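Aug 27, 2022

Parish magazine transcription, Stilleck boxes, continued from the last entry.

Finished the sermon notes in box 2 this morning. They run from Advent to the week after Easter and are all in the same hand, which Berenice Rosales takes to be the curate's. I agree on the letter forms but would like to see a signed register page before we put his name in the catalogue. Left the author field blank for now.

The text on item 990 is Luke 10, the return of the seventy-two. He has copied the passage out in full and then written only half a page on it. Most of the half page concerns the instruction to carry no purse, no bag and no sandals. He asks what the people in the villages made of visitors who arrived with nothing, and breaks off there. The next sheet is a list of hymns. I checked the fold and the stitching holes and they match, so I don't think a leaf is missing. He seems to have stopped.

Two readings still in doubt. Line six of the second paragraph is either "rest" or "nest". Berenice prefers "rest" from the sense. Line eleven has a word struck through twice and I can't get it under the lamp or on the scan.
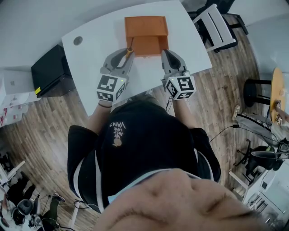
The hymn lists need their own numbering. At present they are filed under the sermon they were tucked into, and that hides the fact that the same five hymns come round every few weeks. I tried laying the lists out in date order on a desk and the pattern was plain at once. A white one with a curved front edge is fine for a single person and one row of sheets, but the lists want two rows, so I moved to the long table in the reading room. Sheets went back in the box in their original order. Pencil numbers on the folders only, not on the paper.

Item 2978 is the odd one. It is a letter from Londov, not a sermon, asking whether the church would take a collection for a chapel roof. No reply in the box. There is a note on the back in another hand, "100 sent in November", with no currency and no year. I have entered it as correspondence and cross-referenced it to the accounts book. Page for that November is water stained but should be legible with patience.

Also wrote to Kurtuluş about the prayer cards. They have a set with the same border and may be able to date the printer. No need to chase yet.

To do:
Ask Berenice for the register page.
Rescan line eleven at the higher setting.
Start a separate sheet for the hymn lists.
Order more folders, the narrow size. We are down to the last packet.
Look at the accounts book before starting box 3.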